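Product Review: Storkholm Lever Handle Set with Long Plate and Keyed Cylinder
Reviewed by the Facilities Office, Vorkunari Training Center

Scope of the review

The Facilities Office was asked in March to assess replacement door hardware for the interior rooms of the center. The existing round knobs had become difficult to operate, and a number of staff members had reported that they could not open the doors comfortably while carrying materials. Two products were short-listed: the Storkholm lever set, priced at $219 per door, and the Nindholm lever set, which costs less but is supplied without a lock cylinder. The present review concerns the Storkholm product. The Nindholm set is mentioned where a comparison is useful to purchasing staff.

The Storkholm set was fitted to three doors and left in daily service for 24 weeks. Installation was carried out by Pongsak Saengthong of the maintenance section. Comments from room users were collected by Amnuay Thongsuk and have been taken into account in the findings.

Appearance and finish

The set consists of a stainless steel lever, a long brushed-metal plate and a round lock cylinder placed close to the base of the lever. The finish is restrained and suits a plain white door. The lever itself is more reflective than the plate and will pick up the colors of the room. Staff who prefer a fully matte appearance should ask the supplier for a sample before ordering.
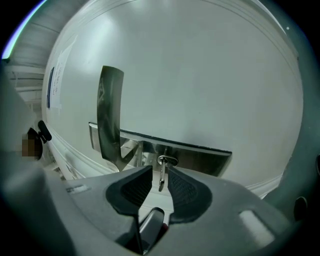 Lever, plate and lock cylinder on a white door, with the key in the lock.

Fingerprints are noticeable on the lever by the end of a working day. A dry cotton cloth removes them. The cleaning section reports that spray polish leaves streaks along the brushed surface of the plate and has been instructed not to use it. The plate has otherwise kept its appearance, apart from fine scratches near the keyhole on the busiest of the test doors, caused by other keys on the same ring.

Operation

The lever moves smoothly and returns to its resting position without rattling. It can be worked with an elbow or the side of the hand, and this was the improvement most often mentioned by room users. The return spring is firm. Two respondents found it too firm during the first weeks of use, although neither repeated the comment at the end of the trial.

The lock requires a full turn of the key. The key enters without force and the cylinder has not needed lubrication. Its position near the lever is convenient for a person standing at the door with one hand free, but a large key ring will knock against the plate. The office recommends that room keys be issued singly, or on a small ring with a paper tag.

Each set is supplied with three keys. Additional keys must be ordered through the distributor, Lytvynenko, and the first order took longer to arrive than the quoted period. Departments that need more than the standard number should say so when the hardware is requested.

Installation

The printed instructions are adequate for an experienced fitter. The drilling template is accurate, but it is printed on thin paper and tears easily when it is repositioned. Mr. Saengthong advises taping it down on all sides before marking the holes.
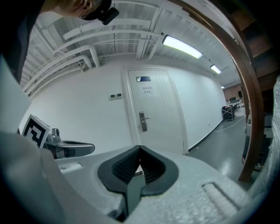
The long plate proved valuable in covering the marks left by the previous hardware. On two of the three test doors no filling or repainting was required, and the savings in labor go some way toward offsetting the higher price. The Nindholm plate is shorter and would have left part of the old outline exposed. The fixing screws should be checked after the first month – one of the sets had worked slightly loose by that time and was tightened in a few minutes. No further adjustment has been needed.

Noise

Several of the rooms are used for quiet instruction, and the sound of the latch was therefore considered. It closes with a low click when the lever is held and released. If the door is allowed to swing shut the latch is louder, though still quieter than the old knobs.

Assessment

The Storkholm set is approved for use on interior doors that require a key. For storage closets and other doors that do not need to be locked, the lower-priced Nindholm set remains acceptable – provided that the old holes can be covered. Requests should be submitted to the Facilities Office with the room number and the direction in which the door opens. Orders are placed each Thursday.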